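Crosswalk signal at Kollár and Route 103

stakik_rider
Does anyone know who to call about the crosswalk signal at Kollár Street and Route 103? It gives you 4 seconds to walk. I timed it at 7 a.m. and again after work.

hvanrooij
The city will tell you it's a state road. Try the state traffic office and ask for signal timing. I wrote to them in November and got a form letter.

Otakar O.
It's fine if you start when the sign changes. The flashing hand isn't part of the walk time, you're allowed to finish crossing. People see it flash and panic.

stakik_rider
I know how it works. My mother uses a cane and the flashing part isn't long enough for her either. She's had to stop on the median.

Otakar O.
Then ask for a longer flash. If you ask for more walk time they'll say it meets the minimum and close the request.

yuzuki_k
Saving my spot in this thread. Posting from my phone.

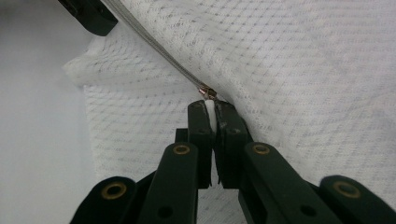
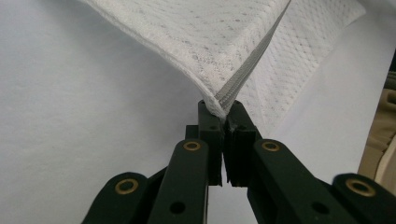
Zipper pull first, then the corner of the white cloth.

On the signal – the one by the Proma store was changed after two of us on the block wrote in separately. Use the intersection name and the time of day.

hvanrooij
Separate letters, yes. I still think a police car there in the morning would do more. Half the problem is drivers turning right on red.

Otakar O.
Disagree. They'd park there for a week and leave. Timing stays changed.

stakik_rider
Sending mine tonight, asking for a longer flash. I'll post the reply when I get one.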